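Section 3: Packing the shopping bag

Whether a machine can do your chores yet depends on the chore. The Skolum gripper has closed on a tin 1,827 times at our Fesard bench without complaint. Cloth is another matter. A tin has a shape and a tote bag has moods.

1. Lay the bag on a clear part of the table and open its mouth by hand. Yes, by hand.

2. Pull both handles away from the opening.

3. Set the grip force to 3. Soft packets never need more than 5.

4. Press Start and keep your fingers out of the jaws.

Caution: Do not lift the bag by its handles while the jaws are closed. The gripper will not let go first.

5. If the jaws take hold of cloth, press Release, smooth the bag and go back to step 1. Allow up to 160 seconds per item, or do it yourself in two and put the kettle on.

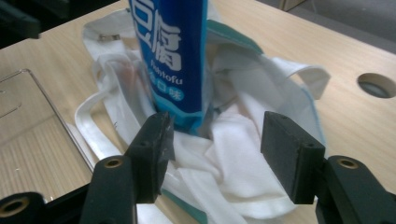

Monique Carré

Tall packets such as the fishtofu go in upright, with the bag gathered round the bottom edge. A slight lean is fine.

Note: Folding the bag afterwards is covered in Section 9 - a short section, last revised in October, which asks you to fold the bag.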